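Home | Guidance | Clothing care | Accessories | Stores | Contact

Rolling and storing neckties in a compartment organiser

This page sets out the method used by the Fenness wardrobe service for putting away neckties. It applies to ties returned from loan and to ties held in the reserve. The method was drawn up by Anneli Kinnunen and revised in April after comments from the Koskela store, where the ties had previously been kept on hangers.

Ties kept on hangers take up rail space and tend to slide off when a neighbouring garment is moved. A rolled tie can be seen from above and lifted out without disturbing the others.

What is required

A clear, flat surface, longer than the tie if possible.
A shallow tray for ties waiting to be put away.
A wooden or card organiser divided into square compartments.
A soft clothes brush.

Wipe the surface before starting and let it dry. Old paint marks that have set hard may be left, but anything that comes away on a damp cloth should be removed first.

Preparing the tie

Undo any knot completely. A tie should never be rolled with part of the knot still in it, as the crease is difficult to remove afterwards. Lay the tie down with the patterned side uppermost and brush lightly from the narrow end towards the wide end.
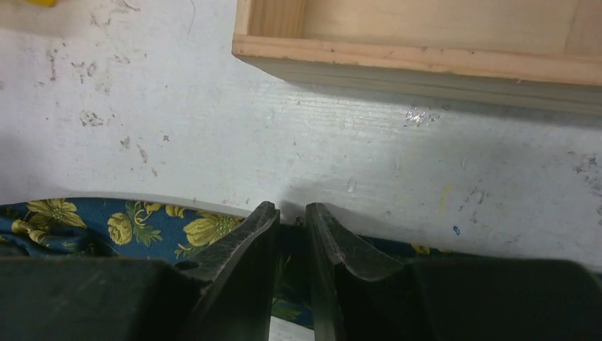 Printed ties need a little more attention than plain ones. Large flowers and leaves can disguise a small mark, and the person checking should look along the whole length in good light, including the edges. Any tie with a stain or a pulled thread is to be placed to one side and entered in the repairs book. It must not be rolled and returned to stock.

If the tie is creased, hang it overnight in a steamy bathroom or use a cool iron over a cloth. Do not press the edges flat. Ties are cut to have a soft, rounded edge and will look tired without it.

Rolling

1. Lay the tie straight across the surface and smooth out any twist. Hold it lightly at both ends; do not pull.

2. Turn the tie over so that the lining is uppermost, then fold it in half so that the narrow end lies on top of the wide end.

3. Begin at the fold and roll towards the two ends. The first turn should be small and firm, the remainder a little looser.

4. Stop when the point of the wide end lies against the outside of the roll. A short tail may be left if the compartment will hold it in place.

5. Stand the roll on its edge and put it into a compartment, with the tail against one side.
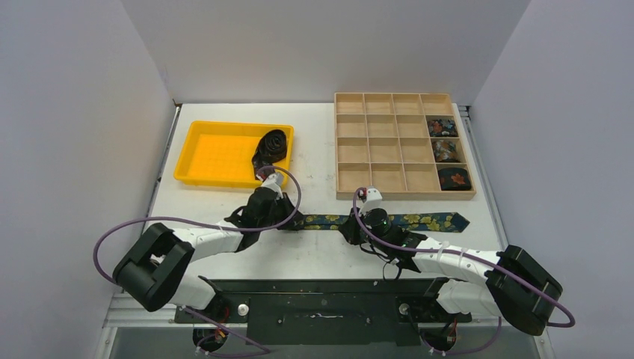 A patterned tie laid flat, with rolled ties in the organiser and one in the yellow tray.

Filling the organiser

Place one tie in each compartment. Two ties in the same space will press against each other and lose their shape. Work along one column before starting the next. Dark ties with similar patterns should be kept apart where space allows, as they are easily confused once rolled.

Stores holding more than 100 ties should label each organiser on the outside. Hollis Ridgeway keeps the master list and will issue labels on request.

Rolled ties should be taken out and hung for a day every 3 months. Silk and wool ties should be kept away from radiators and direct sunlight.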